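Folding towels so they stand up – worth it?

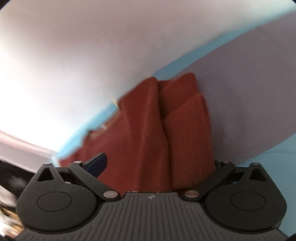 1 min read

ziad_haddad
Rust-red towel, folded, standing upright against the wall. Everyone on here swears by it. I give it a day before mine flops.

tapia61
Mine hold fine. Fold in thirds, then in half, fold side up.

Pascual U.
Thick ones, sure. Thin ones slump – I've tried.

tapia61
Then you're folding too loose.

Pascual U.
Or they're thin towels. I have 40 of them.

ziad_haddad
So it's no better than a stack. Figured.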